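January 14, 2020
By Precious Tan

Council has approved a drop-off program for discarded electronics at the Ellard transfer station, starting in June. Residents will be able to leave computers, phones and small appliances at no charge. Bare circuit boards will also be accepted if batteries have been removed.

The station has taken scrap metal since 2006 but has sent most electronics to landfill. A survey last year drew 1318 responses, and electronics were the item residents most often asked to recycle. 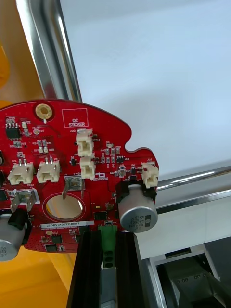

A red printed circuit board with white plastic connectors.

Material will be sorted on site into two streams — whole devices and loose components — and trucked to the Cedora plant for shredding and metal recovery. Copper and gold are the main metals recovered from boards. 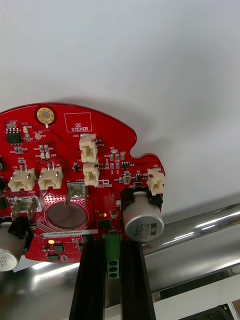

Televisions and fluorescent tubes are excluded for now. Station manager Živko Đorđević said both need separate storage, and the cost will be reviewed with the next budget. Commercial loads will be weighed and charged at the existing rate.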